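Chapter 9
Sorting and Storage on Small Work Surfaces

9.1 Scope of the chapter

A personal desk holds two kinds of load. The first is working load: items in use during a task. The second is resting load, made up of items that were set down and never assigned a place. Most crowding comes from the second kind. This chapter treats the desk as a storage surface with a fixed area and gives a method for reducing resting load without adding furniture.

The method follows the Painemal sequence, introduced in Chapter 3 for kitchen drawers: group, rank, contain, return. Readers who skipped that chapter should review the terms on page 151 before going on.

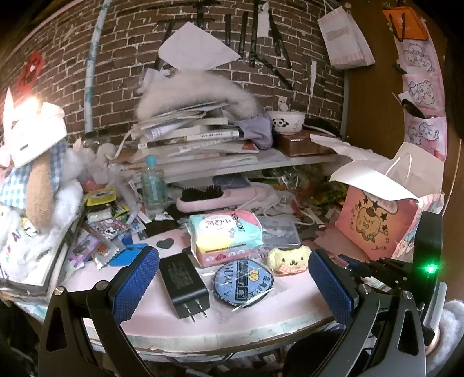 Grouping is done by use, with size and color ignored. A first pass should produce no more than five groups – power, care, paper, food and drink, display. Mixed surfaces tend to place members of different groups in direct contact. A plug-in power adapter lying near a plush keychain and a package of Kotex pads is a typical case, with three groups meeting in one small area. Snack packets heaped along one side of a desk are already partly grouped and can be moved as a unit. Adapters are placed with their cables at this stage, even if the cable is found elsewhere.

Ranking follows. Each item is marked daily, weekly or rare. Daily items stay within forearm reach of the chair. Weekly items go to the rear third of the desk or to a shelf above it. Rare items leave the surface. In the Jotmont exercise at the end of this chapter, the starting inventory is 100 items, of which 23 are ranked daily.

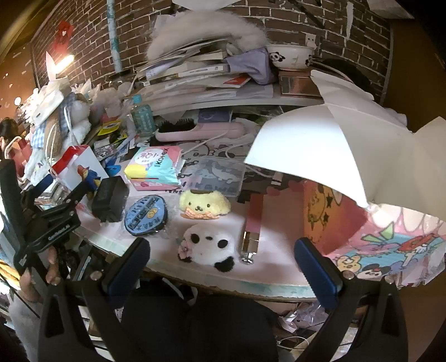
KEY TERMS

Display load. Items kept in view for their appearance. Plush toys and small figures, such as a bear in a blue coat and red hat, belong here. Display load is legitimate but should have a boundary.

Closed container. A tin, case or box with a lid. See the Grekska table in Section 9.4 for sizes.

Clear container. A box whose contents can be checked without opening it. Preferred for weekly items.

Base layer. A mat or board lying under other items. A printed mat can mark the limits of a zone, but it is lifted and cleaned beneath before zones are set.

Girkier line. The boundary between the working area and the rear storage area, measured from the front edge of the desk.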